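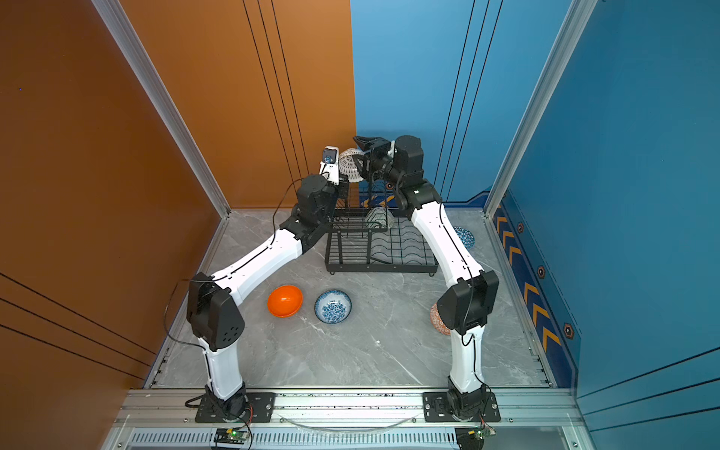
Etton wire dish rack in black, with a ribbed bowl in one of the slots and an orange bowl on the floor in front.

Etton dish rack, black wire
Sold by Weston Kitchen & Utility
Availability: in stock, next delivery from our supplier in November

The Etton is a free-standing draining rack for bowls, plates and small pans. It is made of black metal wire, with a flat base, upright slots for plates and a raised upper section. It stands wherever there is a level surface to put it on and it does not need to be fixed to a wall or hung over a sink.

We have sold the Etton for several years, mostly to people with small kitchens, along with a fair number to tea rooms and village halls. The shape has stayed the same in that time. The only change has been to the carton, which now opens along the short side.

What goes where

The slots are spaced for dinner plates and side plates, but shallow bowls will stand in them as well if you tip them on their edge. A bowl with a ribbed side sits more firmly than a smooth one, as the ribs catch on the wire. Deep bowls are better on the raised section, upside down, where the water can run straight off the rim.

If you are washing a mixed load, put the plates in first, starting at one end, and leave the upper section until last. Heavy things belong low down. A cast pan on the raised part will not break the rack but it makes it awkward to lift, and most people do move it at some point to wipe underneath.

Bowls with a patterned or pierced edge can be stood in the slots too, though check that the wire is not pushing into a thin part of the pattern. Light plastic bowls may shift when something else is put in beside them. Turning them to face the same way helps.

The rack has no tray of its own. On a draining board with a slope you can use it as it comes. On a flat worktop you will want something beneath it, either a folded towel or one of the trays listed further down this page.

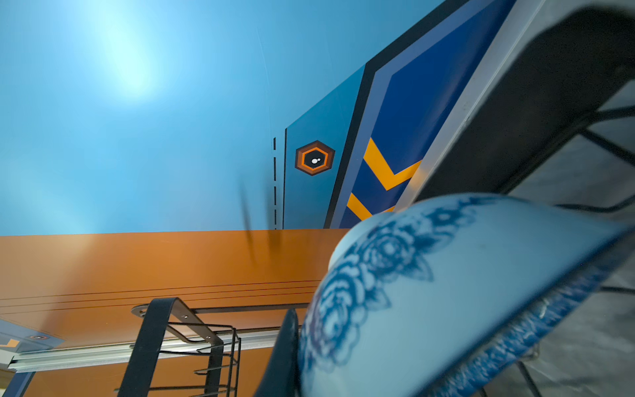 The wire is coated all over, including the ends. The coating takes ordinary washing-up liquid and a soft brush. Scouring pads and bleach will dull it in time, and once bare metal is showing at a joint it can start to rust, so go easy around the corners. If you live in a hard water area you will see white marks on the black after a week or two. Warm water with a splash of vinegar takes them off. Leave it on for 20 minutes, rinse and dry with a cloth.

Please do not put the rack in a dishwasher. A few customers have told us they do it regularly with no trouble, but the maker's guarantee does not cover it.

Measurements and weight

Length: 50 cm
Weight in carton: 3,130 g
Colour: black
Material: coated metal wire
Assembly: none
Guarantee: 12 months, against faults in the coating and the joints

Measure the space before you order, and measure up as well as along. Under a wall cupboard you need room to lift a plate clear of its slot, and that is a good deal more than the height of the rack alone. We get the odd return from people who had the right worktop but a low shelf above it.

Trays and extras

Nudetti drip tray. Grey, with a low lip on all sides and a spout at one corner. It is made to fit the Etton, and the spout can be set to either end. Empty it daily if it is not draining into a sink.

Nudetti drying mat. Thicker than a tea towel and machine washable. It is a little longer than the rack, which leaves a strip along the side for cups.

Holovko cutlery pot. Clips on to the end of the rack from the outside. It holds a day's knives and forks for a small household. The pot comes off for cleaning and the clip can stay in place.

The bowls shown with the rack are not included. We do keep a range of bowls in stock, among them plain orange ones and white ones with a lace pattern, and you will find those under Tableware.

Questions we are often asked

Does it scratch a worktop? The base is coated like the rest of the rack, and on laminate or stone we have had no complaints. On oiled wood, use a mat, and lift the rack when you want to move it — dragging a full rack will mark almost any wood.

Will it take very large plates? Serving plates and chargers tend to lean. Put them at the end slot with an ordinary plate next to them, or lay them flat on top once everything else has been put away.

Can it be used for other things? It can. People have it for pan lids inside a deep cupboard, for baking trays, and for chopping boards. One customer uses two of them in a potting shed for seed trays. The upper section is less use for that sort of thing, but it does no harm.

Is there a white one? There was, and it has been dropped. We have no more and cannot get them. Please do not order black and ask us to swap it.

Can two racks be put side by side? Yes, though they do not join. Leave a gap wide enough for your fingers so you can lift one without catching the other. 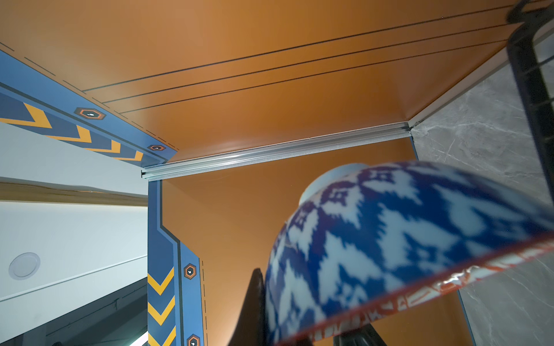 Delivery

Racks go out by carrier in a plain brown carton. Orders placed before noon are packed the same afternoon. The carton will not go through a letterbox, so give us a safe place or a neighbour's address if you are likely to be out. Trays and mats ordered with a rack are packed in the same box. The Holovko pot travels separately if it is the only extra, as it is kept at our other store.

Islands and Highland addresses take a few days longer and there is a surcharge, shown at the checkout before you pay.

Returns

You may send the rack back within 20 days of receiving it, so long as it is clean and in its carton. We refund the price of the rack and the standard postage. If the wire is bent or the coating chipped when you open the box, take a photograph before you unpack it any further and send it to us with the order number. We will replace the rack and arrange to collect the damaged one.

Trade orders

For orders of 12 racks or more, ask for Hjalti Kirkegaard on the trade desk. He can quote for mixed orders with trays and mats, and he can arrange delivery on a pallet where there is access for a lorry. Trade prices are for account holders only. Opening an account takes a day or so.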